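4.2 Dish Racking

The second chore in our set is placing plates in a drying rack with two arms.

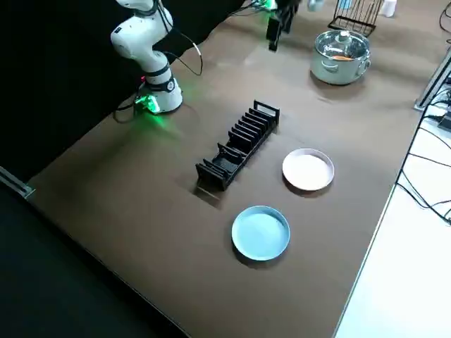
Figure 3. Workspace for the dish-racking task, with two plates to the right of the rack and a lidded pot behind.

The policy was trained on 2000 teleoperated demonstrations and receives no model of the rack. An episode counts as a success only if both plates stand in slots when the arms retract. Most failures came at insertion: the plate rim met a divider, and the arm kept pushing. Grasping a flat plate by its raised rim was the next most common fault — the fingers closed above the rim and lifted nothing. We allowed three regrasps per plate before ending an episode.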